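Boletim da oficina Anemgate

Tampas e bandejas impressas: o que mudou em fevereiro

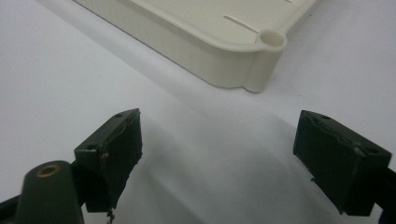

Bandeja creme, segunda versão

A bandeja de plástico creme para a bancada de montagem passou para a segunda versão. O desenho é de Lempi Suominen, que já tinha feito os suportes de bobina da sala de baixo. A borda continua baixa, como na primeira, e as linhas de camada ficaram à vista na parede da frente. Quem quiser pode lixar, mas a peça sai da impressora pronta para uso.

A abertura estreita junto ao canto ficou na diagonal. Serve para prender a etiqueta de cartão com o nome do projeto e o número da caixa. Etiquetas de papel comum dobram e caem, por isso pedimos que usem o cartão que está na gaveta 7, já cortado na medida.

O canto arredondado tem um cilindro com furo. É por ali que passa o pino de alinhamento quando se empilham duas bandejas. Os pinos estão num saco à parte, no armário da entrada, e não devem ser forçados. Se o pino não entrar com a mão, passem a broca manual no furo, duas ou três voltas, e limpem as aparas antes de tentar outra vez. Não usem o berbequim elétrico nesta peça: na primeira versão partiram-se dois cantos assim.

Como pedir

Os pedidos fazem-se na folha Curklow, afixada ao lado da porta. Indiquem o nome, a bancada e a quantidade. Cada bancada pode pedir até 10 bandejas por mês. Para quantidades maiores é preciso falar com a Lempi, porque a impressora grande está reservada de manhã para o projeto Evevdale e só fica livre depois do almoço.

O filamento creme vem do armazém Pacheco, referência interna 1718. Quem trouxer filamento próprio deve deixar a bobina na prateleira de cima, com o nome escrito. Outras cores são possíveis, mas o creme foi escolhido para as bandejas de montagem e gostaríamos de o manter, para não se confundirem com as caixas de sucata.

Limpeza e arrumação

As bandejas lavam-se com água morna e um pouco de detergente. A máquina de lavar da copa deforma o plástico. O álcool pode ser usado na face plana, em pouca quantidade e com um pano macio. Depois de lavadas, deixem-nas secar na vertical, encostadas à parede, longe do aquecedor.

Os tampos brancos das mesas foram limpos no início do mês e as marcas de cola saíram quase todas. Peço que trabalhem com cola e tinta apenas sobre o tapete de corte. Há tapetes para todas as bancadas, e os que estavam gastos já foram substituídos.

Peças da primeira versão

As bandejas antigas continuam a servir para guardar parafusos e anilhas, mas não empilham com as novas, pois o furo do canto fica noutra posição. Podem ser deixadas na caixa de reciclagem junto à impressora. Quando a caixa chegar às 200 peças, o material segue para trituração.

Dúvidas sobre o desenho ou pedidos de alteração: deixem um bilhete na folha Curklow ou procurem a Lempi na oficina, da parte da tarde.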